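Notebook, theme work – August, started 9.40

Carrying on from the Batolia child theme. The parent updated itself overnight on staging, which was my fault for leaving auto-updates on after the last test. Turned off now. The live site is still on the old release.

Differences found so far between the old parent and the new one:

The options panel has moved out of Appearance and into the Customiser. The saved values are still in the database under the old option name, but the new code reads theme mods, so everything falls back to defaults. Header height, accent colour and footer columns all reset. Logo survives, as it was already a theme mod.

The template part for the post loop has been split into 2 files, one for the grid and one for the list. Our override in the child theme is of the old single file and is never called. No error, it just sits there.

Wrote a small migration function that reads the old option array, maps the keys and sets the theme mods once, with a flag so that it does not run again. 17 keys in the old array. 13 map straight across. The remainder are the slider settings, which have no equivalent, and I have dropped them. Derek Fairclough to confirm that Wonholm are not using the slider on any inner page. I could find it only on the old home page draft.
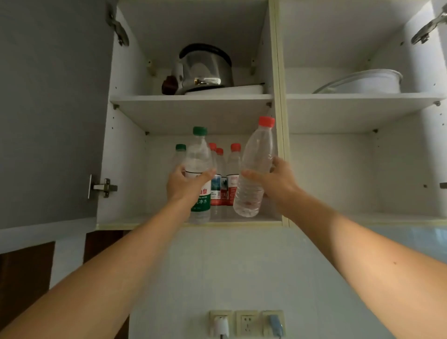 Ran the migration on staging twice, once with the flag cleared by hand. Same result both times. Footer columns came through as a string and the new code does a strict comparison against an integer, so the footer printed as a single column. Cast it in the mapping. Fine after that.

11.15, image sizes

The new parent registers its own thumbnail sizes and has changed the crop on the archive grid from hard to soft. Old posts keep the old files until regenerated, so the grid is uneven: old cards are all one height, new cards follow the original proportions. Two ways to deal with it:

Regenerate everything and let the grid be uneven on purpose.

Re-register the size in the child theme with hard crop, priority later than the parent, then regenerate.

Went with the second. The hook priority matters. At the default the child runs before the parent and gets overwritten. Set it to 20 and checked the registered sizes by dumping them to the log.

Regeneration from the command line is slow on the staging box but does finish. Do not use the plugin for this, it times out behind the proxy and then reports success.

The srcset on the single post template was also wrong. The parent now passes a sizes attribute that assumes a full-width layout, so with the sidebar on, the browser picks a file far larger than it needs. Filtered it in the child theme for templates that have a sidebar. Page templates without one are left alone. 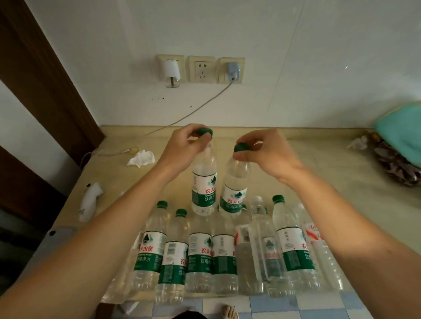
13.30, menu on small screens

The Pascu menu script and the parent's own toggle both bind to the same button. One tap opens and closes the menu in the same instant, so it looks dead. Dequeued the Pascu script on staging and kept the parent's version. That loses the submenu arrows. Put them back with a short bit of CSS and a button element inside each parent item, with aria-expanded set properly, which the Pascu script never did.

Keyboard check: tab order is right, Escape closes the menu, focus returns to the toggle. On the older tablet the submenu opens but the page behind still scrolls. Not fixed. Low priority.

Cletano (the form plugin) loads its stylesheet on every page. Limited it to the contact template. Watch for forms placed in widgets – there is one in the shop sidebar that I nearly missed, so the condition now checks for the active widget as well.

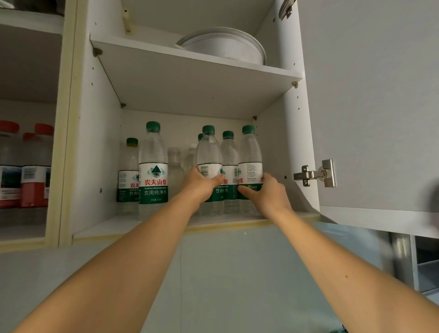

Left to do

Compare the child theme's style.css with the new parent markup. Several class names have changed and there are dead rules in there, mostly around the post meta.

Move the loop override into the grid file. The list file can stay as the parent has it.

Translation file: new strings in the parent, none of them in our .po yet.

Ask Derek for a fresh copy of the live database before the final run. The staging copy predates the last round of menu changes.

Take the debug logging out of functions.php.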